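홈 | 살림 | 주방 | 공구 | 글목록 | 검색

나무 식탁·작업대 관리, 급하게 메모

물어보는 분이 계속 있어서 그냥 한 번에 적음. 사진 정리는 나중에. 오일 마감 기준이고 우레탄이나 니스 두껍게 올라간 상판은 해당 안 되는 얘기 많음. 본인 상판이 뭔지 모르겠으면 안 보이는 구석에 물 한 방울. 한참 둬도 동그랗게 서 있으면 코팅, 퍼지면서 색이 진해지면 오일이거나 맨나무.

평소 닦기
물 꽉 짠 면행주. 결 방향으로. 극세사는 거칠어진 데 걸려서 보풀 남음, 난 안 씀. 주방세제는 따뜻한 물 한 대야에 두세 방울이면 충분. 닦고 나서 마른 수건으로 한 번 더. 여기서 귀찮다고 그냥 두면 이음새에 물 들어감.
물티슈 매일 쓰는 집 많은데 그거 몇 달 하면 표면이 뿌옇게 됨. 우리 집 식탁이 그랬음.

컵 자국
하얀 자국은 대부분 겉에만 있음. 마른 천 한 장 깔고 다리미 제일 약하게, 스팀 끄고, 5초씩 끊어서. 한번에 오래 대면 오일이 떠서 더 보기 싫어진다. 안 빠지면 마요네즈 발라두라는 얘기도 있던데 해보니까 냄새만 남았음.
검은 자국은 다른 문제. 쇠랑 물이 만나서 생긴 거라 닦아서는 안 없어지고, 옥살산 써야 됨. 장갑, 환기 필수. 자신 없으면 그냥 삼발이 올려놓고 사세요.

찍힌 자국
파인 데 물 몇 방울 떨어뜨리고 젖은 천 덮고 다리미. 나무가 부풀면서 올라옴. 섬유가 끊어진 칼자국은 안 올라오니까 기대하지 말것. 올라온 다음 하루 말리고 사포.

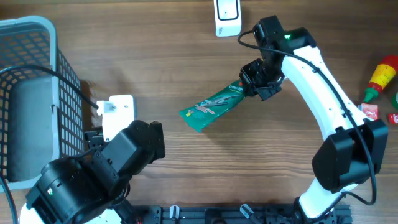 사포는 180방으로 시작해서 240방까지만. 더 고운 걸로 밀면 만질 땐 좋은데 오일을 잘 안 먹는다. 무조건 결 따라서. 가로로 한 번이라도 밀면 오일 바른 뒤에 그 줄이 다 보임. 손으로 잡고 밀면 손가락 눌린 데만 파이니까 자투리 나무토막에 감아서 쓰면 됨.
옹이 주변은 단단해서 옆이 먼저 깎임. 거긴 힘 빼고.
가루는 청소기 먼저, 그다음 살짝 젖은 천. 젖은 천부터 대면 가루가 결 사이에 떡짐.

오일
나는 Aebischer 하드오일 쓰다가 떨어져서 지금은 Flakero. 둘 다 괜찮은데 Flakero가 색이 조금 더 노랗게 올라옴. 밝은 나무면 구석에 먼저 발라보고 결정하세요.
얇게. 진짜 얇게. 천에 묻혀서 펴바르고 대략 30분 뒤에 남은 거 싹 닦아내기. 안 닦으면 끈적거리는 막이 생겨서 다시 밀어야 됨, 나 두 번 당함. 다음 날 한 번 더 얇게. 2월에 했을 땐 추워서 그런지 마르는 데 배로 걸렸음.
뒷면도 가끔 발라줘야 한다. 윗면만 계속 바르면 상판이 휘는 수가 있음. 이건 Gertraud Kälin 씨한테 배운 건데 난 그전까지 뒷면은 생각도 안 했음;;

중요!! 오일 묻은 천은 뭉쳐서 버리면 안 됨. 저절로 열나서 불 남. 물에 푹 적셔서 뚜껑 있는 깡통에 넣거나, 밖에 한 장씩 펴서 완전히 말린 다음 버리기. 이거 하나는 꼭 지키세요.

자리 잡기
난방기 바로 옆은 피하기. 겨울에 이음새 벌어진다. 창가면 가끔 앞뒤로 돌려놔야 색이 고르게 변함. 화분 받침이나 매트도 한 자리에 계속 두면 그 모양대로 자국 남으니 옮겨가면서.
고무발 달린 물건도 조심. 고무 성분이 오일이랑 붙어서 까만 점이 됨. 펠트로 갈아붙이면 해결.

흔들리는 다리
볼트 조이기 전에 와셔 있는지부터. 나사 구멍이 헐거워졌으면 이쑤시개에 목공풀 묻혀서 채우고, 굳으면 잘라내고 다시 박으면 됨. 전동드릴 말고 손드라이버로 마무리. 마지막에 힘 조절 안되서 구멍 또 망가짐.

기름 얼룩은 베이킹소다보다 전분이 나았음. 뿌려두고 저녁에 털면 끝. 오래된 얼룩은 이걸로 안 되고 사포로 가야 함.

질문은 댓글에. 답은 좀 늦어요.

관련 글
- 도마에서 마늘 냄새 빼기
- 무쇠팬 길들이기 다시 (Gilles Coste 님 방법)
- Ornport 서랍 레일 교체한 후기
- 목공풀 굳었을 때 살리는 법
- 칼갈이 숫돌 평 잡기

조회 3066 | 문의는 방명록으로 | © Dustelstead 살림메모, 무단 전재 금지 | 맨 위로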